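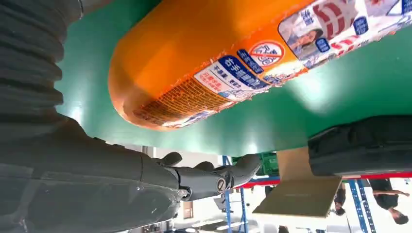

4. 무광 도장 난간의 광택 변화와 유지관리

4.1 조사 대상과 자료

본 절에서는 공공건축물 실내 계단에 설치된 무광 도장 난간의 표면 변화를 다룬다. 조사 대상은 Tralalton 지구의 도서관, 구민회관, 보건소 등에 설치된 난간이며, 동일 지구에서 같은 시기에 개보수를 마친 건물로 한정하였다. 분석에는 광택도 측정값 2,587건을 사용하였다. 측정 지점은 계단참과 직선 구간, 굽은 구간으로 구분하였고, 벽체와의 간격이 좁아 측정기를 밀착시킬 수 없는 지점은 제외하였다.

난간의 도장 사양은 발주 시기에 따라 두 계열로 나뉜다. 먼저 시공된 건물에는 Hestness 계열의 분체도장이, 이후 시공된 건물에는 Kurnero 계열의 도장이 적용되었다. 두 계열은 시방서상 초기 광택도가 동일 등급에 속하나 도막 내 소광제의 종류가 다르다. 색상은 모두 짙은 회색 계통이다. 준공 도서에 색상 번호가 누락된 건물에 대해서는 손이 닿지 않는 난간 하부의 색을 측정하여 계열을 판정하였다.

4.2 광택 상승의 분포

무광 도막의 광택은 표면의 미세한 요철이 빛을 산란시키는 정도에 좌우된다. 반복적인 접촉으로 요철이 눌리거나 깎이면 해당 부위의 정반사 성분이 증가하고, 육안으로는 주변보다 번들거리는 얼룩으로 인식된다. 이러한 현상은 평면보다 곡면에서 눈에 잘 띈다. 그림 3의 짙은 회색 무광 외장에서도 빛이 반사되는 굽은 면을 따라 약간 긁힌 듯한 광택 부위가 확인된다. 다만 시각적으로 관찰되는 광택에는 조명의 방향에 따른 반사가 포함되므로, 외관만으로 마모의 정도를 판정하기는 어렵다. 본 연구에서 난간의 광택도를 접촉식 측정기로 별도 취득한 것은 이 때문이다.

측정 결과, 광택도의 상승은 난간 전체에 고르게 나타나지 않고 특정 구간에 집중되었다. 상승 폭이 가장 큰 곳은 계단참에서 방향이 바뀌는 굽은 구간의 윗면이었으며, 직선 구간에서는 첫 단과 마지막 단에 인접한 부위의 상승이 두드러졌다. 하부면의 변화는 두 계열 모두 측정 오차 범위 안에 있었다. 어린이 자료실과 연결된 계단에서는 보조 난간의 광택 상승이 주 난간보다 컸으나, 해당 조건을 갖춘 건물이 적어 일반화에는 한계가 있다.

도장 계열에 따른 차이도 관찰되었다. Hestness 계열에서는 광택도가 초기에 빠르게 상승한 뒤 완만해졌고, Kurnero 계열에서는 상승이 비교적 일정한 속도로 이어졌다. 두 계열의 시공 시기가 다르므로 이 차이를 재료의 특성만으로 설명할 수는 없다. 청소 용역의 변경 시점이 일부 건물에서 Kurnero 계열의 시공 시기와 겹친다는 점도 고려하여야 한다.

4.3 청소 방식의 영향

각 건물의 관리 일지를 검토한 결과, 난간 청소 방식은 젖은 천을 사용하는 방식과 연마 성분이 포함된 세정제를 병용하는 방식으로 구분되었다. 후자의 경우 접촉이 적은 구간에서도 광택도가 상승하였다. 이는 이용자의 접촉 외에 청소 행위 자체가 도막의 요철을 변화시켰을 가능성을 시사한다. 세정제의 농도는 일지에 기재되지 않은 경우가 많아 분석 변수에서 제외하였다.

보완 실험으로 동일 사양의 시편에 200회의 왕복 마찰을 가하고 전후의 광택도를 비교하였다. 마찰 조건은 Thakur 시험 절차를 따랐으며, 마른 천과 젖은 천, 세정제를 적신 천을 각각 적용하였다. 세정제를 적신 천에서 변화가 가장 컸고, 마른 천과 젖은 천 사이의 차이는 뚜렷하지 않았다. 시편은 평판으로 제작되었으므로 실제 난간의 곡률에 따른 압력 분포는 반영되지 않았다.

4.4 유지관리상의 검토

현행 유지관리 지침은 난간 도장의 보수 시점을 박리와 녹 발생 여부로 판단하도록 하고 있으며, 광택의 불균일은 보수 사유에 포함하지 않는다. 도막의 방식 성능이 유지되는 한 이러한 기준은 타당하다. 그러나 부분 재도장을 시행할 경우 신규 도막과 기존 도막의 광택 차이가 경계부에 드러나므로, 보수 범위를 정할 때 인접 구간의 광택도를 함께 측정할 필요가 있다. 재도장 범위는 굽은 구간의 중간에서 끊지 않고 이음부까지 연장하는 것이 바람직하다. 이음부가 없는 일체형 난간의 처리 방법은 다음 절에서 별도로 검토한다.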